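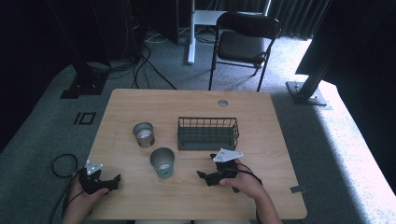
The Mornwood is a big square silk scarf from the early seventies, printed with loose, inky fern leaves in moss, rust and cream, and I have wanted to find one of these for years! Plallau made scarves for only a short time and the fern prints are the ones people ask me for. The green is the best part. Think of the dark green of the wire basket on the table, then soften it a little toward gray, and you have the background color of the border (the leaves themselves are lighter and a bit more yellow).

It's a true silk twill with some weight to it, so it drapes well and holds a knot without slipping. The edges are rolled and stitched by hand, and the stitching is intact all the way around. The name is printed in script in one corner, and the care tag is still sewn in, though the lettering has faded and you'll need good light to read it.

Condition is very good. There are 2 flaws to mention: a pinhole near the signature, and a faint tan mark on the cream part of one leaf, smaller than a lentil. I showed it to Marta Stetsiuk, who cleans my older silks, and she advised leaving the mark alone. The colors are bright on the front and only slightly paler on the back.

I've worn the Curitz version of this print (same ferns, blue border) as a head scarf, a belt and tied on a bag handle, and it's lovely every way. Folded on the diagonal, it covers the shoulders nicely over a plain coat.

Hand wash cool or dry clean. Iron on low from the back, and go easy on the rolled edges so they stay round.

Item 407. One only. Ships folded in tissue. The matching Sriwong pocket square is listed separately as item 589.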